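Open call: operators wanted for a two-arm hand comparison in simulation

Dillitz is looking for people to drive simulated robots with us this winter, and we would love to hear from you even if you have never touched a robot in your life. We build software for controlling two-armed robots, and right now we are comparing hands and controllers on everyday table jobs. The work runs through December in our Leitão Street lab, with a chance to stay on for the next round.

What the project is

Culura is our in-house test kitchen, and it lives entirely in simulation. It has a marble-topped table, plates, serving dishes, produce and packaged goods, plus a robot with two arms that you steer from a desk. We want to know how different hands behave when an ordinary person is in charge of them. A hand that our own engineers can work beautifully after months of practice may be miserable for somebody who sat down ten minutes ago, and that gap is what we're after.

There are two kinds of hand in this round, a multi-fingered one and a plain two-jaw gripper, and two ways of steering them. One is a pair of tracked gloves. The other is a pair of handheld controllers with a trigger and a thumbstick (we call this setup Tostasent, after a typo in an old config file that stuck). You will get time with every combination, and your opinions on all of them count. Please have opinions! Some of our best changes so far started with an operator grumbling into the comment box.

The avocado task

Most of the early sessions use a task with an avocado, a white plate on a red base, and a big white serving dish over at the right side of the table. The avocado has to end up on the plate. It sounds like nothing, and then you try to get a round thing off a dish with a raised rim using fingers you can't feel. People get really into it. The stills were rendered with the multi-fingered hands, with the left arm up and out of the way and the right one over by the dish. 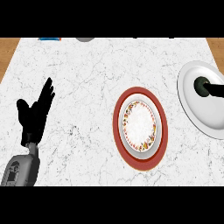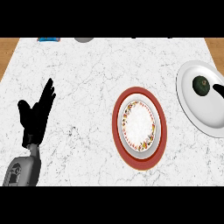 What you'll be doing

Each session lasts 49 minutes, not counting breaks. You do a short warm-up, then work through a set of attempts with one hand and one controller, then fill in a rating sheet covering comfort, confidence and how tired your arms are. Failed attempts are just as useful to us as clean ones, so please don't reset early because a grasp looks bad. Let it play out, mark it, and go again.

You'll also be asked to flag anything odd: lag, a finger that drifts when your own hand is still, an object that slides in a way it shouldn't, a view that hides the thing you're reaching for. Our camera placement is still open and we're trying a few angles, so notes on what you could and couldn't see are very welcome.

Some sessions use one active arm while the other holds still. Later ones need both arms together, for jobs like steadying a plate with the left hand and placing with the right. Those are harder and a lot more fun.

Who we're looking for

We have 30 places. We want a real mix of people: left-handed and right-handed, gamers and people who can't stand games, cooks, knitters, dental assistants, retirees, students. Small hands and large hands, too, as the gloves come in 5 sizes and we need to hear about all of them.

You should be 18 or older, able to read English instructions on a screen, and free for at least four sessions. You should be comfortable sitting at a desk and moving both arms at chest height for several minutes at a stretch. Glasses are fine. If you use a wheelchair, have limited movement in one hand, or need the desk set up differently, tell us when you apply and Aaliyah will arrange it with you before your first visit.

If you have worked with robot arms for a living, we'd still like to hear from you, but please say so. Experienced operators go into a separate group and only a handful of places are set aside for them.

Pay and practical details

Pay is $30 per session, paid the same week, including any session we have to cut short on our end. The first visit starts with a paid training hour. Coffee, tea and snacks are on the side table in the break room, and there's bike parking behind the building.

Sessions start at 9:00 am, 11:00 am, 2:00 pm and 4:00 pm. Evening slots may open up if enough people ask for them, so put that in your message if it would help you.

We record the robot's motion, your controller input and your ratings. We don't record your face or your voice. You get a participant number at the first visit, and your name is kept apart from the session files. You can stop at any point and ask for your sessions to be deleted.

How to apply

Send a short message to Aaliyah Beaulieu, who runs scheduling, using the contact form on the Dillitz site. Put "Culura operator" in the subject line and tell us which hand you write with, your glove size if you know it, which start times suit you, and one thing you do with your hands that takes some skill. No résumé needed.

Questions about the hands, the controllers or how the comparison is set up can go to Beatriz Guerreiro through the same form. She's happy to answer long ones.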